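工具と小物の手入れメモ

作業場で使っているものの手入れ方法をまとめました。特別な道具はほとんど使いません。前回の更新から接着剤の項目を書き直し、樹脂部品の項目を足しています。
最終更新:2020年9月28日

刃物のさび

のみやかんなの刃に浮いた薄いさびは、消しゴム状のさび落としで刃先に向かって一方向にこすります。往復させると指を切ります。落ちたら乾いた布で粉を拭き取り、椿油を1滴だけのばします。油が多いと木くずがついて、次に使うとき材料に染みが出ます。
赤さびが深く入ったものは、クエン酸をぬるま湯に溶かして2時間漬けます。一晩置くと地金が黒ずむので、時間は守ってください。引き上げたら重曹水で中和し、すぐにドライヤーで乾かします。

紙やすりの保管

湿気を吸うと丸まって、使うときに平らになりません。チャック付きの袋に番手ごとに分け、厚紙を1枚はさんで寝かせておきます。丸まってしまったものは、裏を軽く霧吹きで湿らせ、板にはさんで重しをのせれば翌日には戻ります。耐水ペーパーも同じやり方でかまいません。
使いかけは裏に番手を書き写しておくこと。切って使うと印刷の部分がなくなり、240番と320番は触っても区別がつきません。

木工用接着剤の固まり

ノズルの先で固まったものは、針で突くより、外してぬるま湯に漬けるほうがきれいに取れます。10分で白くふやけるので、つまようじで押し出します。容器は逆さに立てておくと次に使うときすぐ出ます。うちではジャムの空きびんに布を敷いて立てています。
冬に凍らせたものは、溶けても接着力が戻らないので捨てます。

樹脂の部品

白や薄い灰色の樹脂は汚れが目立ちますが、研磨剤入りの洗剤は使わないでください。つや消しの面がそこだけ光り、元に戻せません。中性洗剤を薄めた水を布に含ませ、固く絞って拭きます。段差のある縁は古い歯ブラシを寝かせて当て、溝に沿って動かします。
とがった先や細い腕のある部品は、ほかの工具と一緒に引き出しへ放り込まないこと。重いものの下になると、曲がったまま癖がつきます。
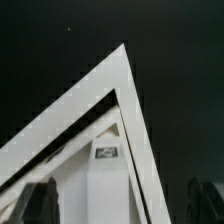
引き出しのすべり

木の引き出しが重くなったら、まず中身を全部出して底板を見ます。底がたわんで桟に当たっていることが多く、その場合はろうを塗っても直りません。底板を裏返して打ち直します。
当たりがなければ、すべる面に白いろうそくをこすりつけます。色付きは服に移ることがあります。梅雨どきだけ重い引き出しは削らないほうが無難です。7月に削ったものは冬にがたつきます。

ねじの分類

長さと太さの両方で分けようとすると箱がいくらあっても足りません。太さだけで箱を分け、長さは箱の中で混ぜておきます。探すのにかかる時間は大して変わりませんでした。
頭のつぶれたねじは戻さず、その場で捨てます。外すときは、幅の広い輪ゴムをはさんでドライバーを強く押しつけると回ることがあります。だめなら専用の抜き具を使います。

布と油のこと

亜麻仁油や荏油を拭いた布は、丸めて置くと自然に熱を持ち、火が出ることがあります。使い終わったらすぐ水を張ったバケツに沈め、ぬれたまま袋に入れて口をしばり、自治体の決まりに従って出します。屋外で広げて干す方法もありますが、風で重なると危ないので勧めません。
椿油を拭いた布も、念のため同じ扱いにしています。

軍手

回転する工具を使うときは外します。巻き込まれると手ごと持っていかれます。ボール盤も同じです。
洗うときは裏返して木くずをはたいてから。洗濯機に入れる場合は、ほかの洗濯物と分けます。

追記

クエン酸の濃さについてハンナ・ヤクボフスキさんから質問をいただきました。水700ミリリットルに大さじ2です。濃くしても早くはなりません。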